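Workshop tips: when the arm drops things

Quick ones from this week, mostly gripper trouble. Written up in a hurry Thursday, July 19, 2018, will tidy later.

Bowl slipped mid-lift on the table-setting job. Gripper said closed, wasn't. Pad on one finger had gone shiny. Scuff with 160 grit, wipe, let it dry. Held after that.

Arm stops dead halfway
Check the cable first. Ours snagged on the table corner at full reach and pulled the connector half out. No error, just a stop. Leave slack, tie it down in 3 places, then run the full reach by hand with power off.

Before you put a hand in
E-stop pressed. Not paused, pressed. Sabine Eichhorn got her knuckles rapped when a paused arm picked up where it left off. Bruise, nothing worse, but she was lucky. Same goes for "just moving the fork a bit".

Bowl and plate
Start slow, quarter speed. Put the bowl in the middle of the plate or the plate tips when the fingers come down. A spoon or spatula handle sticking out of the bowl is the first thing they hit, so set the approach from the oposite side. Napkin and forks to the right, flat, well clear.
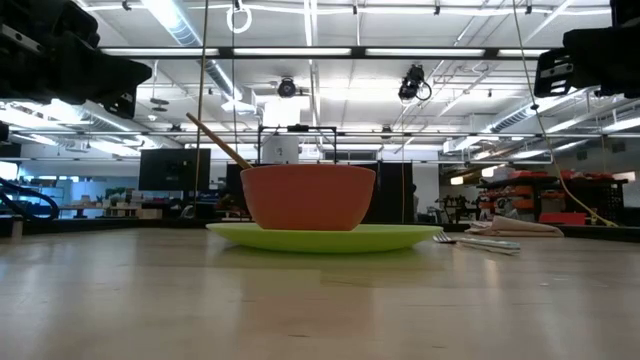
After a crash
Re-zero both arms even if only one hit. Look for cracks round the finger mounts, tighten the 4 screws. Write it in the log, time and what it was holding. Godalcombe sent us spare pads in December, theyre in the drawer under the vise. Nearly out.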